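Leonidas Michailidis
Clearing the table, part 1. Everything that piled up on it since July is getting sorted tonight.

Rule one: pens and markers go in the mesh holder. I had 20 in a drawer and almost none of them wrote.

Rule two: the yellow bin is for small stuff with no home yet — it gets emptied every 5 days.

Water bottles go back to the kitchen. The green glass bowl stays out because I like it.

White tabletop, still a few things to put away.

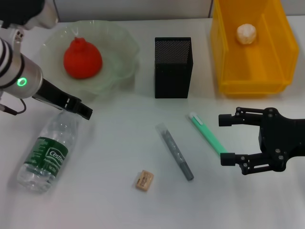 How do you store spare pens?
Flat, caps on, in a shallow drawer.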